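Crew changes at the Nodholm terminal have been handled on paper for as long as I have written this blog. Joining letters, travel vouchers and sign-off forms pass from the vessel to the port agent and then to the manning office, where each one is typed in again. As of July 15, 2023, that arrangement has ended for the ships managed by Goicoechea.

The company has moved its crew change records to Kuvton, a planning system built for small and mid-sized ship managers. The system covers 264 seafarers on the coastal routes. Adoración Prieto, who directs crewing at Goicoechea, informed agents of the change in March and asked that all open files be closed before the transfer.

Under the former procedure, a relief request required 4 signatures. It now requires 2, those of the master and the crewing office. Medical certificates and training records are held in the same file and are checked against the joining date.

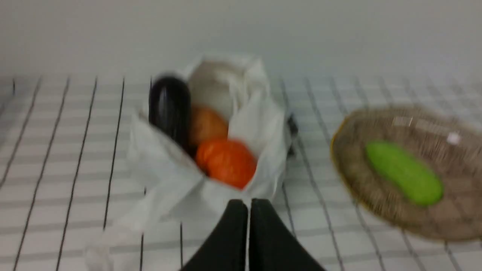
*An eggplant and other produce in a white plastic bag.*

Masters on the longer routes have raised fair concerns regarding connections at sea. Emiliano Calvo, a master with many years on the Bivton service, wrote to me that a form is of little use if it cannot be sent until the ship is in port. The crewing office has replied that forms may be completed offline and sent at the next connection. I would like to see that tested in winter before passing judgment.

The archive presents a separate matter. Over 1,000 paper files remain in storage at Nodholm, and Inmaculada Paredes has been assigned to review them. Former crew members who need proof of sea service should write to the crewing office and include their dates of service and the name of the vessel.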